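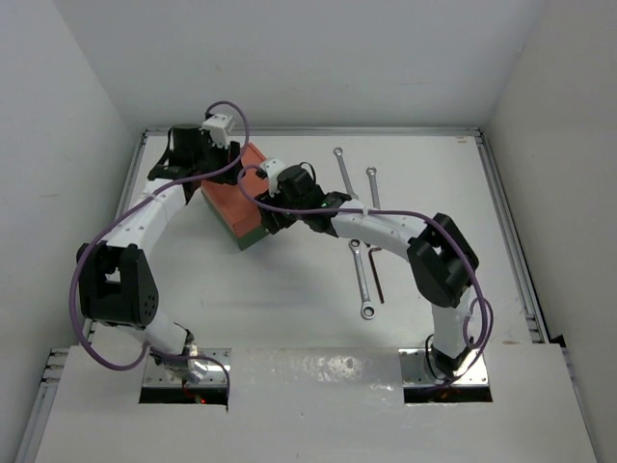

Jacqueline Bouvier put it to us early on that a tool with no outline drawn for it is a tool already lost, and the rest of this section is more or less an attempt to check that. She had the old shadow boards in mind. We started from the opposite end, an open white surface, a box, small hand tools laid out flat.

Figure 3. Work surface with orange box and four small metal hand tools.

4.2 Surface layout and put-away

Layout first. Tools go down on the bare tabletop, no mat, no tray. Box stays on the same surface as the tools and not on a shelf, a change from the Makris layout (Section 3), where the box sat one level up and put-away times were hard to compare. White top was chosen for contrast. Small metal tools on gray or steel benches were missed at the end of a shift far more often in our July pilot, and that alone was enough to drop the gray benches from the main study.

We logged 692 put-aways over 20 benches, all at the Turkero site. A put-away counts as complete when every tool is in the box and the surface is clear. Tool left beside the box = incomplete, even if touching it. This rule caused some argument. The Hunik protocol accepts "at the box" as stored, and under that reading our numbers would look better then they do. We kept the stricter one.

Of the incomplete cases, 57 had a single tool left out. Nearly always the smallest. It ends up close to the box wall, on the side away from the person clearing up, and gets skipped. Moving the box to the back of the bench made this worse. Moving it to the middle helped a bit but people then worked around it all day and didn't like it, see comments in Appendix B.

Box color matters less than we expected. Orange and blue boxes gave near identical results; clear ones were slower, probably since users stopped to look at what was allready inside. Not tested further.

Outlines, then. We drew them on 9 of the benches on 2/21/20, after baseline. Tools did come back to their outlines during work. At the end of the shift though the outlines competed with the box, and several users left tools sitting neatly on their outlines and counted the bench as cleared. By our rule that is incomplete. By Bouvier's it is probably the best result in the data. The Vindinside boards, which have outlines inside the lid, avoid the conflict and are taken up in 4.3.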